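티켓 #599
제목: 헤드 카메라 교체 후 케이블 감기 구간에서 손목 자세 추정이 튐
제품: Vunda 헤드 카메라 / 비교 대상: Plorkham 헤드 카메라
컨트롤러: Trosska, 펌웨어 변경 없음
접수일: 2023년 3월 20일
담당: Ciarán Dunne
우선순위: 보통
상태: 확인 대기

[증상]
Plorkham에서 Vunda로 카메라를 바꾼 뒤 케이블 정리 작업 기록에서 오른손 손목 자세가 순간적으로 뒤집힙니다. 케이블 끝을 고리에 감아 묶는 구간에 몰려 있습니다. 케이블을 집어 들거나 내려놓는 구간에서는 재현되지 않았습니다. 그리퍼 쪽 재생에서는 Wihongi 두 손가락 그리퍼가 목표 각도를 따라가다가 속도 제한에 걸려 멈춥니다.

[재현 조건]
침대 옆 협탁 위에서 흰색 충전 케이블을 하나씩 감는 작업입니다. 조명은 협탁 위 스탠드가 주광원입니다. 같은 작업을 두 카메라로 각각 기록했고, 에피소드 수는 카메라당 119개로 맞췄습니다.

[결과]
Plorkham: 뒤집힘 2건
Vunda: 뒤집힘 31건
노출은 두 카메라 모두 자동. 해상도와 프레임 속도는 동일하게 설정.

[진행 기록]

1) 시간 동기 확인
Trosska 로그의 타임스탬프와 카메라 타임스탬프를 비교했습니다. 어긋남 없음. 동기 문제는 제외합니다.

2) 외부 파라미터 재보정
Vunda 마운트를 다시 조이고 보정판으로 재보정했습니다. 재투영 오차는 기준 안에 들어왔지만 증상은 그대로입니다.

3) 자동 노출 끄기
매트 표면이 반들거려 스탠드 빛이 밝게 반사됩니다. 수동 노출로 낮추니 반사는 줄었는데 협탁 아래쪽이 너무 어두워졌습니다. 뒤집힘은 일부 줄었으나 Plorkham 수준까지는 내려가지 않습니다.

4) 케이블 색 변경
검은색 케이블만 따로 감아 봤습니다. 이 경우 뒤집힘이 나오지 않았습니다. 흰 케이블과 흰 침구가 겹칠 때 손가락 끝 윤곽을 놓치는 것으로 추정합니다. 다만 검은색 쪽은 시도 횟수가 적어서 결론으로 쓰지는 않겠습니다.

5) 그리퍼 단독 시험
Wihongi에 정상 궤적을 넣고 재생했습니다. 멈춤 없음. 그리퍼와 Trosska 쪽 설정은 원래대로 되돌렸습니다. 속도 제한 값을 올려서 넘기는 방법은 쓰지 마세요. 입력이 틀린 상태라 손가락이 케이블 커넥터를 세게 물 수 있습니다.

[임시 조치]
- 감기 작업은 당분간 Plorkham으로 기록
- Vunda로 이미 기록한 분량은 삭제하지 말고 보류 폴더로 이동
- 부득이하게 Vunda를 쓸 때는 수동 노출, 매트는 무광으로 교체

[남은 일]
Vunda 쪽에 원본 영상과 자세 로그를 보냈고 회신을 기다리는 중입니다. 무광 매트로 바꾼 조건은 아직 시험하지 않았습니다. 매트가 도착하면 같은 에피소드 수로 다시 돌리고 이 티켓에 결과를 추가하겠습니다. 렌즈 후드 장착 여부도 그때 같이 비교합니다.

첨부 1건
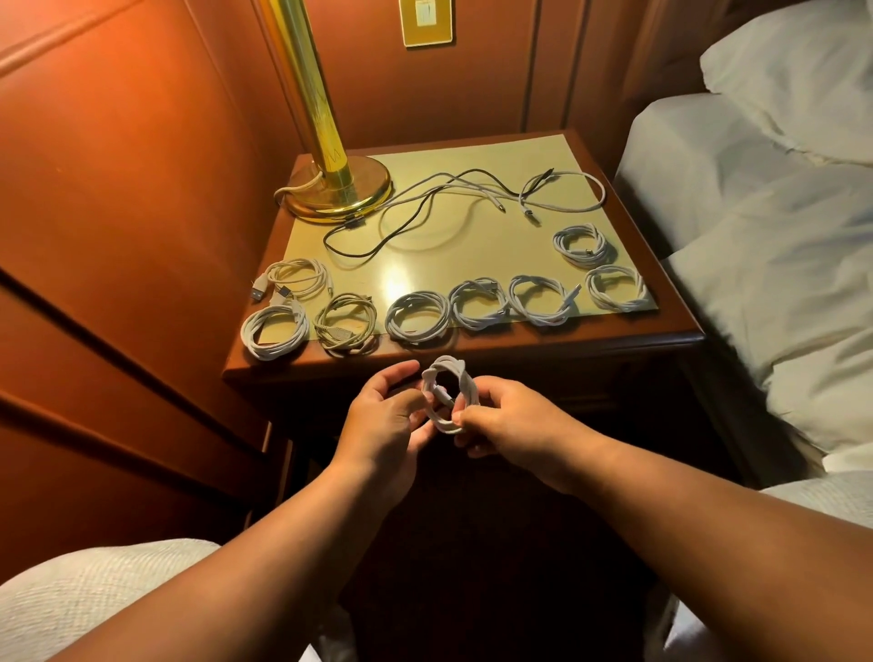
첨부 1. 흰색 케이블 감기 구간, 헤드 시점. 매트 위 스탠드 반사 참고.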